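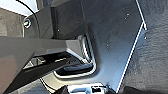
Grey on grey, with one shiny screw.

Questions I get about my evening sewing class

I'm Yến Hoàng and I teach beginners' dressmaking at Solta. People email me the same things every term, so I've put my answers in one place.

Do I need my own machine?
No, we have eight and you can use any of them. Bring yours if you'd like to get to know it, but please bring the foot pedal too (so many people leave it at home!).

What will I make first?
A drawstring bag, then an apron, then a simple skirt with an elastic waist. If you've done a bit before, tell me and we'll skip the bag.

What fabric should I buy?
Plain cotton, nothing stretchy or slippery. Wash it before you come - cotton shrinks, and it's horrible to see that happen to a finished skirt.

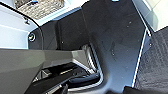
How much does the course cost?
It's £55 for the whole term, and that covers thread, needles and pattern paper. Fabric is extra.

What if I miss a class?
Don't worry, I keep the first half hour of each evening for catching up. Fadi Fakhoury helps me out then, and he's far better at zips than I am.

Can I bring my daughter?
If she's 14 or over, yes, and she'll need her own place. For younger ones I run a hand sewing morning in April.

How do I book?
Email me or ring after 6pm. I'll send you the kit list when I reply.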